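Parquet foncé qui grince depuis qu'on a changé les meubles de place, que faire ?

Posté par Apolline Royer
30 septembre 2022

Bonjour à tous,
Je viens vers vous un peu désespérée. On loue depuis le mois de mai un appartement au troisième, avec un vieux parquet très foncé dans le séjour. Au début tout allait bien. Puis on a déplacé la bibliothèque (une grosse, pleine de BD, merci mon conjoint) contre le mur d'en face, et maintenant ça grince à chaque pas entre la porte et la fenêtre. Le matin ça va à peu près, le soir c'est l'enfer — et la voisine du dessous commence à me faire la tête dans l'escalier.

J'ai essayé le talc, comme tout le monde le conseille. Résultat : trois jours de calme, des chaussettes blanches, et c'est reparti. Une amie me parle d'une cire, la Gromivo, mais j'ai peur que ça fasse des auréoles sur un bois aussi sombre.

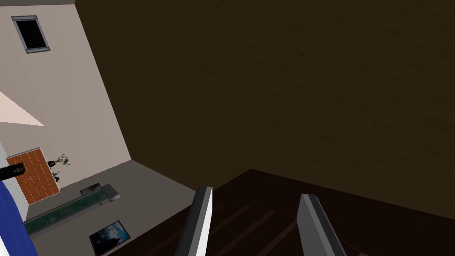 Le proprio, lui, dit qu'il ne touchera à rien avant le printemps. Un artisan est passé, très gentil, et m'a annoncé 691 euros pour déposer deux rangées et revisser dessous. Je n'ai pas envie de payer ça pour un logement qui n'est pas à moi ! Est-ce qu'il y a une solution réversible ? Et est-ce que le poids de la bibliothèque peut vraiment jouer ?

Merci d'avance !

Didier Barbier

Bonsoir Apolline,
Oui, le poids joue, et même beaucoup. Chez ma mère on a eu exactement le même souci avec un buffet : les lames fléchissent d'un côté, se soulèvent un poil de l'autre, et les languettes frottent. Commencez par remettre la bibliothèque où elle était, ou au moins par la vider à moitié, et attendez une semaine avant d'acheter quoi que ce soit.

Pour le talc, vous en avez sûrement mis trop peu et trop en surface. Moi je prends de la paraffine (une bougie blanche toute bête), je la râpe très fin, je fais entrer ça dans les joints avec un vieux pinceau à poils durs, puis je marche dessus en chaussettes épaisses pendant cinq bonnes minutes. Les enfants adorent. On essuie le surplus avec un chiffon sec, surtout pas mouillé. Attention quand même, ça glisse un peu les premiers jours.

Côté cire, faites un essai dans un coin, derrière une porte par exemple, et regardez le lendemain à la lumière du jour. Sur du foncé, une cire incolore peut blanchir dans les joints, je me suis fait avoir une fois.

Et avant de payer l'artisan, envoyez un courrier recommandé au propriétaire avec le devis en copie. Le mien s'est réveillé d'un coup !

Kyrylo Onyshchenko

met un tapis, 97 euros chez nous et on n'entend plus rien

Magdolna Csonka

Le tapis n'empêche pas de grincer, il étouffe les pas, c'est déjà ça pour la voisine mais bon.

J'ajoute une chose à ce que dit Didier : regardez l'humidité de la pièce. Chez moi le séjour chantait tous les hivers dès que le chauffage repartait — le bois se rétracte, les lames prennent du jeu. J'ai posé un petit hygromètre sur une étagère et j'essaie de rester autour de la moitié du cadran, avec un bol d'eau près du radiateur quand c'est trop sec. Ça n'a pas tout réglé, il me reste une lame devant la cuisine que j'enjambe par habitude.

Par contre, évitez de visser par le dessus en location, on vous le retiendra sur la caution.

Apolline Royer

Merci beaucoup ! La bibliothèque repart à sa place samedi, mon conjoint est ravi (non). Je tente la bougie râpée ensuite et je reviens vous dire.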